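Clollunero Salt and Blood Pressure Project
Progress report to the Pirnetti Fund, May 2018
Prepared by Oriana Medina for Neville Marsden

Quick one this time, full tables come with the year-end report. Sorry for the delay, Babar was out and I had the clinic phones as well.

Where we are

Enrollment closed. 200 adults signed up across the Clollunero and Arnham clinics, all with high blood pressure on at least two visits before joining. Half got the low-sodium salt and the cooking sessions, half got the usual leaflet and a checkup. Groups came out close on age and weight. Slightly more smokers in the leaflet group, Babar Swati will adjust for that.

Dropouts: 9 so far. Two moved away, one pregnancy, the rest stopped answering calls. Within what we budgeted for in the proposal.

Blood pressure readings

First follow-up done in Clollunero, nearly done in Arnham. Babar has only looked at the pooled numbers, both groups together, so no comparison yet and please don't quote one. Second follow-up starts when the Arnham cuffs are back from calibration. One cuff was reading high against the clinic standard. Readings from it are flagged and we are calling those people back in.

Urine samples are the slow part. Collecting over a whole day is a lot to ask of people with jobs. Return rate better since Fidel Bustos started dropping the bottles off the evening before and picking them up himself. We'd like to keep that going, see budget.

Cooking sessions

Running weekly in both towns. Hipólito Painemal redid the recipe sheets after the first round because people said the soups tasted of nothing. More garlic, lemon, dried herbs, less bouillon. Attendance went up after. Bread is still the problem. Most of the salt in the food diaries comes from bread and cheese, and swapping the salt at home does nothing about either one. We talked to the Riquelme bakery about a lower-salt loaf, they are willing to try a small batch but want to know who pays if it dosen't sell.

Safety

People with kidney disease or on certain blood pressure pills were screened out at the start, as the replacement salt has potassium in it. Blood potassium checked at first follow-up. One raised result in Arnham, repeated, normal on the repeat. Participant stayed in the study with her doctor's OK. Ethics board informed.

Budget

Under on printing, over on travel. Lab costs on track. We ask to move some 5 percent of the printing line to Fidel's mileage. No new money needed.
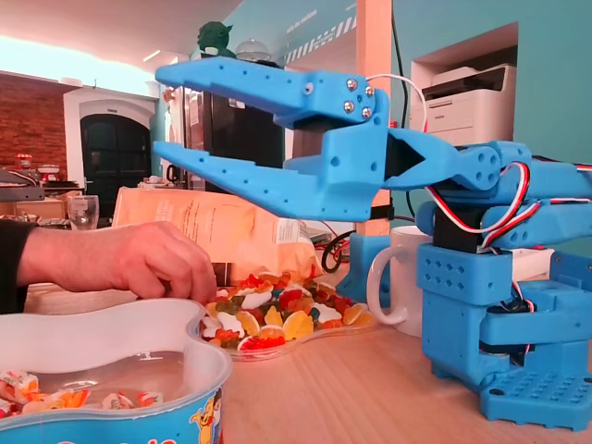 3 min read

Problems and next steps

Data entry is behind. Diaries from the first round are all in, second round is sitting in boxes. Oriana and Babar to clear it before the next call. We had one laptop fail, nothing lost, backup was from the night before.

Still to do:
Finish Arnham follow-up
Repeat readings for the flagged cuff
Bakery trial, yes or no from Riquelme
Send 10 percent of samples to the second lab for the quality check
Draft the letter to particpants on how they get their own results

Need from you: a yes on the mileage, and whether the bakery batch can count as a project cost. Both before the second follow-up if possible.

O.M.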